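Prevora Two-Arm Table Kit: Set-up Guide for Evaluation Sites
Section 4. First session at the table

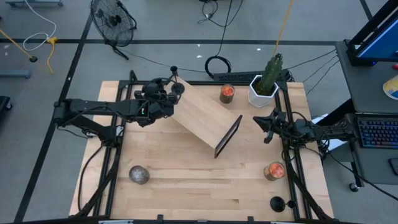 The supplier's own booklet puts this stage at a quarter of an hour. Allow the whole morning. This section was written at Roston during the trial period and replaces the supplier's pages wherever the two disagree. It assumes the outer frame is bolted together, both arms are fixed to their rails and the power checks in Section 3 have been signed.

4.1 Before switching on

1. Check every corner joint of the frame with the hex key supplied. The booklet calls the joints "self-holding". Two on our kit needed another half turn after the first week.

2. Follow each arm's cables along their full length by hand. With the arm stretched out as far as it will go, there should still be slack at every joint. If a cable pulls straight, undo the nearest tie and refit it further back.

3. Keep loose cable away from the part of the table you mean to use. The software does not know where its own cables are, whatever the brochure says about "full awareness of the work area".

4. Mark the floor around the frame with tape and agree that people stay outside it while the arms have power.

CAUTION: The stop button cuts movement. It does not lock the joints. An arm holding a weight up high may sink when stopped, so keep hands out from underneath.

4.2 Choosing objects for the first session

The demonstration set in the box is made up of foam blocks. Both arms handle these very well and you will learn little from them. Use ordinary household things of different shapes: a plank, a small picture frame, a jar or two, an artificial plant in a pot. Rirar, who sell the kit, say it is "ready for the home", so it seems fair to try it on what a home contains.

5. Pick one long object, one thin flat object and at least one that rolls or tips.

6. Weigh the long object. The limit printed on the arm is 785 grams. We treat that as the figure for a load held close in, and suggest much less for anything gripped at one end.

7. Leave the candle jars unlit and never put liquid on the table.

NOTE: Glass is allowed under the trial agreement, but breakages are charged to the site. Read that clause before you bring in anything you like.

4.3 The leaning plank exercise

In this exercise one arm holds a plank at a slant while the other deals with a small frame near its lower end. It looks simple and shows up more faults than anything in the supplier's own test list.

8. Start the software and choose Two Arms, then Slow. Set the speed to 50 per cent or lower. Ignore the prompt offering to "optimise" this for you.

9. Bring the left gripper to the upper end of the plank and close it in small steps. Wait for the grip reading to settle before lifting.

10. Tilt the plank until the lower end rests where you want it. Watch the grip reading as you do so. If it drifts, lower the plank and start again from step 9.

11. Open the right gripper fully before moving it in. The jaws should point at the frame from the side.

12. Close on the frame gently. Stop if the plank shifts.

13. Release in the reverse order, right arm first.

CAUTION: Do not reach in to straighten the frame while the left arm is holding the plank. Put everything down, press stop, and then reach in.

14. Repeat the exercise 16 times without changing any settings, and write down every try, including those you had to stop. The software's own log leaves out stopped tries, and its success rate is worked out from what is left. Volodymyr Savchuk has asked Neagu, who wrote the logging tool, for a setting that keeps them in. We have not had a reply we could use.

4.4 If something goes wrong

The gripper will not close. Look at the error box on the screen before touching the arm. Most of ours cleared with a restart of the gripper alone, from the Tools menu.

The arms stop and the screen says "Shared space". Both have asked for the same bit of table. Move the right arm back by hand control and try again with the objects further apart. The booklet says this message "will rarely be seen". Keep a tally.

The plank slips in the jaws. Fit the rubber pads. They are sold separately, which was not mentioned in the quote.

The picture on the monitor lags behind the arms. Close every other program and check the network lead. If the delay is still longer than 2 seconds, end the session and report it.

4.5 Shutting down

15. Lower both arms to the rest position with the grippers empty.

16. Save your written sheet together with the software log, under the same session name.

17. Switch off the arms first, then the computer. Doing it the other way round loses the rest position, and you will have to go back to Section 3.

Sheets for the October review go to Volodymyr Savchuk. Please send them as they are, including the bad ones.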